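«Enséñaselo despacio y con las manos»

Cillian Ní Chonaill lleva dos años enseñando tareas de casa a robots. Colgar ropa, sobre todo. Hablamos con ella de demostraciones, de mando a distancia y de por qué una percha da más guerra que una caja

Llega tarde, pide perdón, deja el abrigo en una silla. Café solo. Tenemos una hora, luego serán cuarenta minutos porque la llaman dos veces. Cillian Ní Chonaill coordina las demostraciones en Midora, un grupo pequeño que prepara datos para que otros entrenen brazos robóticos. Antes estuvo en Lommont, con teleoperación pura y dura: un operador sentado, dos mandos, un brazo a tres metros. «Acababas con el cuello hecho polvo», dice. Y se ríe, pero se lo toca.

La primera pregunta es la fácil. Por qué dejar el mando.

«No lo hemos dejado del todo. Con el mando el robot está ahí, ves lo que puede y lo que no puede, no te engañas. Si el codo no llega, no llega. Lo malo es que es lento, muy lento. Una tarea que tú haces en ocho segundos, por control remoto se te va a un minuto. Y además la haces rara. La gente con un mando en la mano se vuelve prudente, se para, corrige, vuelve a corregir. Eso queda grabado. Luego el modelo te copia las dudas.»

La alternativa que usan ahora es llevar las pinzas en la mano. Dos, una por brazo, con su marcador de cuadros blancos y negros encima para saber dónde está cada una en cada momento. El demostrador trabaja de pie, en una habitación corriente, sin robot delante. Coge, suelta, cuelga. Las pinzas hacen de manos.

«De manos torpes», precisa. «Ese es el truco y también el fastidio. Tienes que hacerlo todo con dos dedos. El que llega nuevo quiere ayudarse con la cadera, con la barbilla, con la rodilla... Y no. Si el robot no tiene barbilla, tú tampoco.»

¿Cuánto se tarda en aprender? Depende. Los hay que en una mañana ya van sueltos. Ella tardó más, dice, porque venía del mando y seguía pensando en ejes. «Yo movía la pinza como si alguien me fuese a cobrar por cada grado.»

Hablamos un buen rato de la percha. Es su tema, se nota, y se echa hacia delante. Una caja la coges por dos lados y ya. Una percha cargada tiene un gancho que manda y una tela que va por libre. Si aprietas por el centro, gira. Si aprietas por un hombro, se vence. Y el gancho tiene que entrar por encima de la clavija del perchero, que nunca está recta.

«La gente cree que lo difícil es apuntar. Lo difícil es soltar. Entras bien, apoyas el gancho, abres la pinza un pelo antes de tiempo y la ropa al suelo. O la abres tarde y te llevas el perchero detrás.»
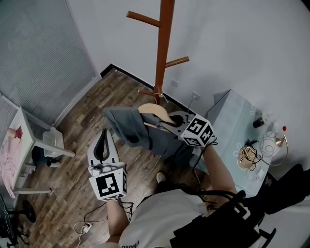 Lo que se graba y lo que se tira

En la última tanda hicieron 194 demostraciones de colgar prenda en perchero. Se quedaron con 114. Le parece una proporción decente, aunque en el equipo hubo discusión. Había quien quería guardarlas todas, también las fallidas, etiquetadas aparte.

«Y tenía parte de razón. Un fallo con recuperación vale oro: se te escapa el gancho, lo notas, vuelves. Eso sí que lo quiero. Lo que no quiero es a alguien rascándose la nariz con una pinza de un kilo.»

¿Pesan un kilo? «Es una forma de hablar. Pesan. A las dos horas pesan más.»

Descansos, entonces. Cada veinte minutos se dejan las pinzas en la mesa y se estiran los dedos. Lo apuntaron en el protocolo en abril, después de una semana en la que las demostraciones de última hora salían todas peor y tardaron en ver el motivo. Trayectorias con temblor, cierres a medias. Al principio le echaron la culpa a la calibración. Era cansancio.

El protocolo, por cierto, es una hoja. Una sola. Me la enseña en el móvil y me lee trozos:

«Empezar con las dos pinzas abiertas y a la vista la una de la otra. No taparle la cámara a la otra mano con la prenda. Mirar a la clavija antes de ir a la clavija. Soltar, esperar un segundo, retirar.»

Lo de esperar un segundo lo puso ella. Le costó una bronca con un compañero que editaba los clips y veía ahí tiempo muerto. Para ella ese segundo es la tarea. Es el rato en que se comprueba que la percha se queda. «Si lo cortas, el robot aprende que soltar y marcharse es lo mismo. Y se marcha con todo.»

Pregunto por las cámaras. Cada pinza lleva la suya, pegada al trabajo, y hay otra a la altura de la cabeza. La de la cabeza ve el conjunto, la de la mano ve el contacto. No siempre están de acuerdo, dice, y ahí empieza el trabajo aburrido: sincronizar, revisar, descartar. La óptica de la mano es muy abierta, con el borde negro redondo. Deforma. Un perchero recto sale panzudo. A ella no le preocupa, el brazo del robot llevará la misma lente en el mismo sitio.

«Lo que sí me preocupa es la habitación. Si grabas siempre con la misma pared detrás, el modelo se aprende la pared.» Por eso cambian el perchero de sitio, giran las clavijas, mueven muebles, dejan cosas por medio. Cables también. No recogen de más. Una casa donde no hay nada por el suelo no es la casa de nadie, o por lo menos no la suya.

Guantes, mandos y una apuesta perdida

Antes de las pinzas probaron guantes con sensores. Seis semanas. Bonito en la pantalla: la mano entera, cinco dedos, todo fluido. Pero el robot tenía dos dedos y la traducción salía fatal. Un pellizco con pulgar e índice pasaba bien, y en cuanto entraba el dedo corazón a ayudar, aquello era un desastre. Había apostado una comida a que funcionaría. La pagó.

Del mando guarda cosas buenas. Lo siguen usando para la parte final, cuando el modelo ya corre en el brazo y se atasca. Entonces entra un operador, lo saca del atasco y le devuelve el control. Pocas correcciones, muy concretas. Con alrededor de 100 de esas, cuenta, notaron más mejora en el enganche que con toda una tanda nueva desde cero. No lo vende como ley general. «En nuestra tarea, con nuestro perchero. Con otro, ya veríamos.»

¿Y el perchero, por qué ese? De madera, con brazos a distintas alturas y en distintas direcciones. Justo por eso. Uno con barra horizontal lo resuelves con una sola altura y un solo giro. En este cada clavija pide una entrada diferente, y las de abajo obligan a doblar el cuerpo, con la prenda ya cerca del suelo. Las de arriba las odia todo el mundo que mide menos de uno setenta.

«Yo incluida», dice. «Hay que ponerse de puntillas y eso también se graba.»

Le pregunto si el robot también se pone de puntillas. Me mira. Sube el carro, contesta, y anota algo en una servilleta que no me deja ver.

Sobre quién hace las demostraciones es bastante tajante. No quiere solo ingenieros. El ingeniero sabe lo que el modelo necesita y se lo da mascado, exagera los gestos, se coloca para la cámara. Prefiere mezclar. Gente que cuelga ropa como la cuelga en su casa, rápido y de cualquier manera, y luego alguien que revise. Zurdos, a poder ser. En la tanda buena faltaron zurdos y se nota: al brazo izquierdo le cuesta tomar la iniciativa, espera siempre al otro.

«Es lo que más me sorprendió. Que heredan las manías. Teníamos a una persona que daba un toquecito a la percha después de colgarla, así, un golpecito. Pues a las dos semanas el brazo daba el golpecito.»

¿Se lo quitaron? No. Resulta que asentaba el gancho.

Suena el teléfono otra vez. Cuando vuelve hablamos de lo que viene. Quieren pasar de prenda única a dos prendas en la misma clavija, y de tela fina a abrigo. El abrigo le da respeto, el peso cambia la manera de entrar: hay que subir más de lo que parece, pasar la punta y dejar caer. También quieren probar que una mano sujete el perchero mientras la otra cuelga, cosa que las personas hacemos sin pensar y que en los datos aparece poquísimo porque en el protocolo no lo pedía nadie. Se le había pasado. Lo dice tal cual.

Y un consejo para quien empiece, ya de pie, con una manga del abrigo puesta:

«Que mire sus propias grabaciones desde la cámara de la mano. Enteras, sin saltar. Te crees que lo haces limpio y luego ves que medio vídeo es techo. Yo me pasé una tarde viendo techo. Desde entonces enseño de otra manera, mas cerca, más lento al final, y con la otra mano quieta si no pinta nada.»

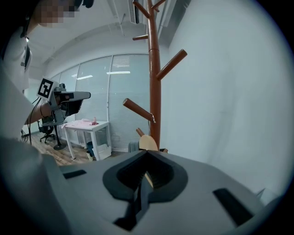 Por Redacción | 2 de enero de 2025 | Entrevistas

La conversación siguió unos días después por correo, con respuestas cortas. Dejamos aquí lo que no cupo en el café.

Sobre el precio de hacerlo todo a mano: no da cifras. Dice que la hora de demostrador sale más barata que la de robot parado, y que la hora más cara es la de revisar.

Sobre si bastaría con ver vídeos de gente colgando ropa, sin pinzas ni nada: «Ayuda para saber qué va antes y qué va después. Para la fuerza y el momento de abrir, a mí no me ha servido. Igual a otros sí».

Sobre los marcadores de cuadros: los quitaría mañana mismo. Se tapan con la tela y entonces la pinza da un salto en los datos, como si se hubiera teletransportado. Mientras no tenga otra cosa que le guste, se quedan. Cuando ve un salto así, la demostración se repite, y punto.

Sobre los errores que más ve en los novatos, escribe una lista sin mayúsculas que copio como vino: «correr al final. mirar la pinza y no la clavija. hablar mientras grabas y girar la cabeza hacia quien te habla. pisar el cable».

Y sobre Lommont, si volvería a los mandos a jornada completa, contesta con una línea. Que el cuello dice que no. Lo de las dos prendas en una clavija empieza la semana que viene, con el mismo perchero y, si consigue convencerlos, con dos zurdos mas.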